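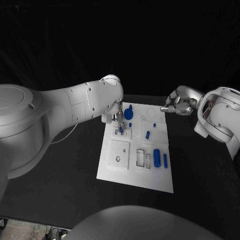 Reading time: 2 minutes

Monday, December 18, 2023

Bench day, and also (sorry) budget day, so this entry wanders between the two. The equipment request for next year has to go in before we all disappear, and I wanted to write it with the peg board in front of me, because it is so easy to ask for lovely things from a desk and then find they don't suit the job at all!

The main question is hands. I've had the Saden quote since October and it comes to 2,000 for the pair of spare finger sets, with delivery in 36 days, which I think is fair. Ghorbani are cheaper at 621 but for one set only, and their fitting kit is extra. My heart says Saden. My spreadsheet is still making up its mind.

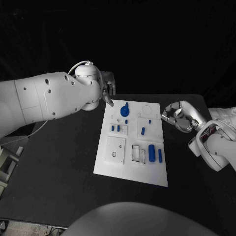
Peg board between the two hands, gear-shaped knob at upper left.

Small pegs are the other thing. I'd like a second full set in the same blue, plus a spare board, so that two of us can set up at once and stop borrowing from each other's trays. Gaken will do the lot for 268 and I've pencilled that in as essential, whatever happens to the rest.
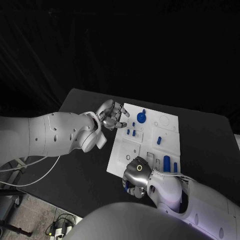
Nilard Workshop | Manipulation Bench Group

Cable tidying goes on the list too, under small items, along with a proper floor channel for the power leads. It's dull, I know, but it is cheap and I'd be so pleased to have it. Still to do: ask Saden whether the price holds into the new year, and check if the fitting kit can be bought on its own. If anyone has a wish I've missed, put it below and I'll squeeze it in.

Comments (3)

Yes please to the second board. Could we have a lid for the peg tray as well?

I'd go with Saden, but do ask about warranty first.

Floor channel gets my vote, thank you for remembering it!

Search this notebook
Go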